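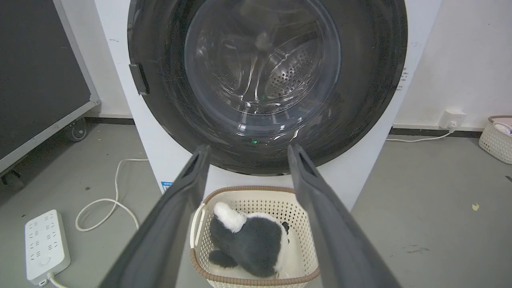

I bought the washing machine before I bought a bed, and I stand by that! A bed is only somewhere to lie. A washing machine means you've moved in.

It cost me 379 pounds from Kulberg, the big shop out past the Famevcombe turning, and the two lads who delivered it wouldn't take it any further than the wall with the socket. So that's where it lives, on bare concrete, with its cable trailing along the floor. I kept meaning to do something about the floor. I'd got as far as a tin of paint in May, and the tin was still on the landing, holding the door open.

Anyway, the panda. The panda belonged to my sister's youngest, and it had come to me for the week along with the child, a rucksack and a list. The list had 4 things on it. The last one was "do NOT wash Panda", underlined twice, and I'd like it known that I read it. But then there was the gravy. (Sunday-style gravy, the thick sort, a whole jug of it.)
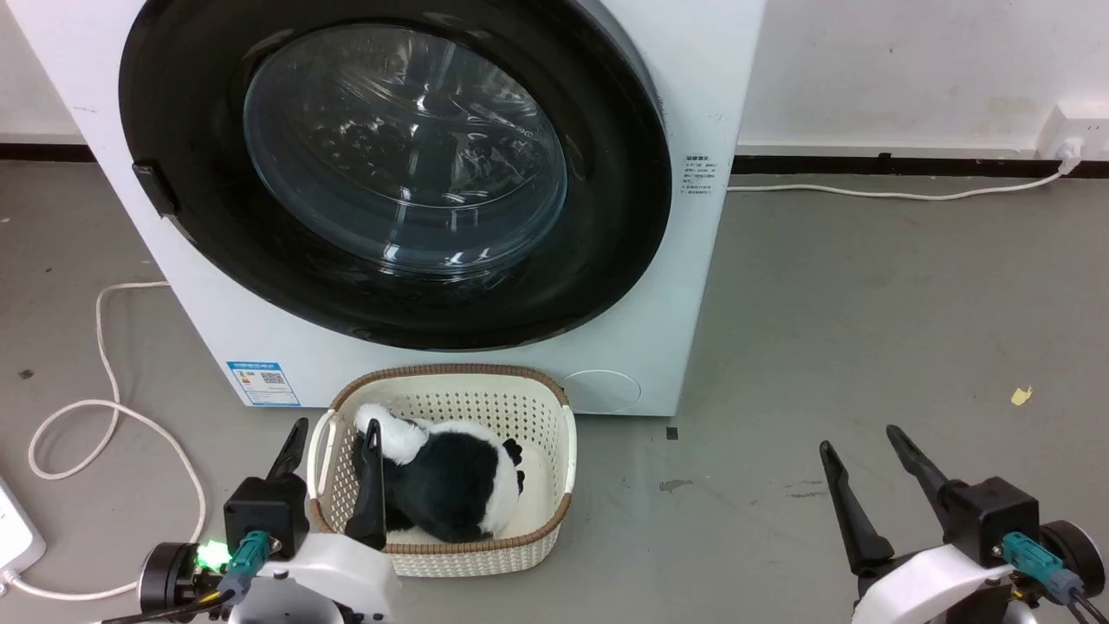
So I put him in the basket and I sat down on the floor next to him, and we had a think. She was asleep upstairs. I reckoned I had two hours. The manual was no help, being mostly about drainage, and the number for Kulberg got me a recorded voice telling me I was caller 487, which I took to be a joke until I'd listened to it for a while.

My neighbour Abdelaziz Dry Cleaning (the shop, I mean, we share a wall) was shut. I knocked anyway. I went back and told the panda it was just us.

"Gentle," I said to him. "Cold. No spin."

He had his head down in the corner and I felt like a dentist. I thought about the year I left my own rabbit on the ferry to Rernomholm, and how my mother rang the harbour office every morning before work and never once told me it was only a toy. They didn't find it. I still look in the windows of charity shops, if you want the truth, and I'm forty-six.

I opened the door of the machine.

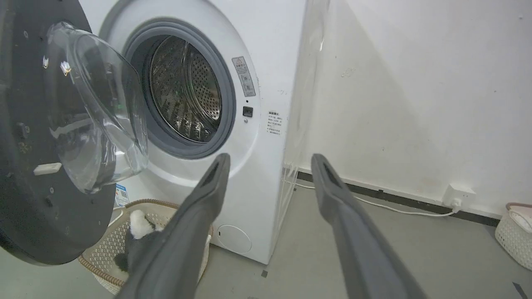
The Morning After

She came down at six with her hair stuck up on one side and held out both arms for him, and I handed him over and put the kettle on so I wouldn't have to watch. She sniffed his ear. She sniffed his other ear.

"He smells like your house," she said.

I said was that bad, and she thought about it, and asked if there was toast.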